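Notes for the Kerr showcase talk, 21/12/2023
Robotics club, team Tivgate

(Slide 1. Wait for the projector. It takes its time.)

Hello. We're the Hirkard robotics club, and our project this term was teaching a hand to pick things up. Most of you learned this before you could talk. We budgeted 24 sessions for it.

Our plan back in September fit on half a page. Then we started on the grip math.
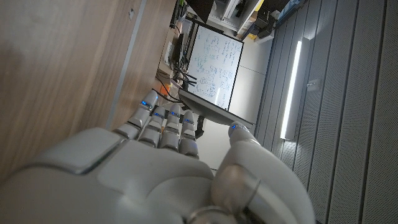
The hard part was timing. If the thumb closes late, the fingers push the object away, and then you have a very expensive way of knocking over a cup. We logged over 4,000 grip attempts for the Lalitz challenge. I'm not going to read you the log. (Pause. If anyone looks disappointed, offer to email it.)

(Slide 2. Slow down here, I rush this bit.)

Each run starts from the same open pose, and the software holds it for 2 seconds before it does anything. Those seconds feel long when your grade depends on them.

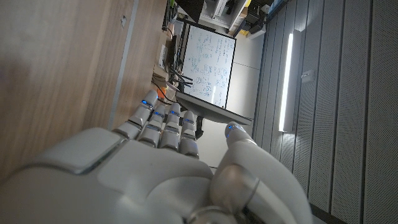

Our rule for the term was no new code until the idea had been up on the whiteboard and argued over. It slowed us down in the first month and saved us in December. With the fingers and thumb spread like this there's a good wide gap for an object to go into, and all five tips have their blue lights on. I got very fond of those lights – on a bad day they were the only part of the project I fully understood.

(Slide 3, results table. Don't apologize for the table.)

In the final test we ran 30 grips in a row. Go through the misses first, then the successes. Questions after the demo, please.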